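Where the Damp Goes: Drying Laundry Indoors Without Growing Mould

A wet load of cotton leaves the machine carrying up to 2 litres of water. Hung indoors, all of it passes into the air of the home, and unless it is carried outside it settles on the coldest surface available. In most older houses that means window glass, the corner behind a wardrobe, or the outer wall of a box room.

The rate of drying depends on air temperature, relative humidity, air movement and the exposed area of cloth. Households tend to adjust only the first. Raising the heating lets the air hold more vapour but does nothing to remove it, and the surplus is given up again when the radiators go off at night.

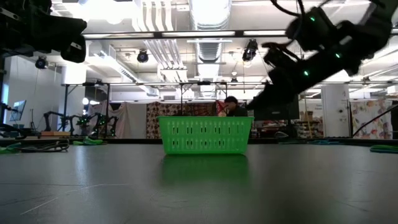
Spin speed and spacing

The cheapest water to remove is the water that never reaches the rack. A second spin takes a few minutes and uses far less electricity than a heated airer needs to do the same work. Thick items such as towels and jeans gain most from it. Thin synthetics gain little and crease badly.

Spacing comes next. When garments touch, the air between them becomes saturated and drying stalls. A gap of 6 centimetres between hung items is enough in a room with gentle air movement. Shirts should go on hangers, trousers by the waistband with the pockets turned out, and socks by the toe.

Danylo Panasiuk kept a humidity log through the winter in a top-floor flat in Liresdale, using one bedroom as the drying room. With the door shut and the window closed, humidity rose sharply after each load and was still high the next morning. With the window open a finger's width and the door kept shut, it was back to 56 per cent by bedtime. The heating was set the same in both cases. In March, when the outside air was milder, the difference narrowed. 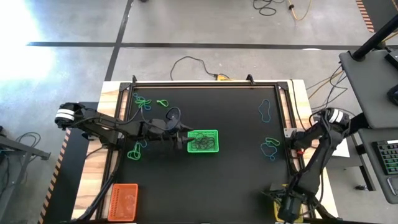 According to Panasiuk, the door mattered more than the window, as leaving it open simply moved the damp into the hall, where the coats began to smell.

Dehumidifiers

A compressor dehumidifier works well in a heated room and loses output as the temperature falls. A desiccant model keeps working in a cold one but draws more power. Either should stand clear of the wall, with its outlet directed along the rack and the door and window closed. The collected water gives a useful check: if the tank is nearly empty after a full load, the vapour is going elsewhere.

Tenants of the Grisalier flats, built with internal bathrooms, often dry clothes over the bath with the extractor running. The arrangement is sound provided that the fan vents outdoors and there is a gap beneath the door for air to enter. 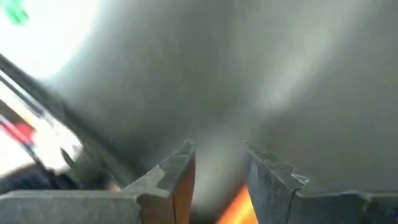

A fan clogged with lint moves much less air than its rating suggests, and the cover should be taken off and cleaned every 3 months. Switch off at the isolator first. Wash the cover in warm soapy water, brush the blades dry, and let everything dry fully before refitting.

Where mould has already appeared, drying habits should be changed before the wall is repainted. Fresh paint over a damp surface will fail within a season, whatever the tin promises.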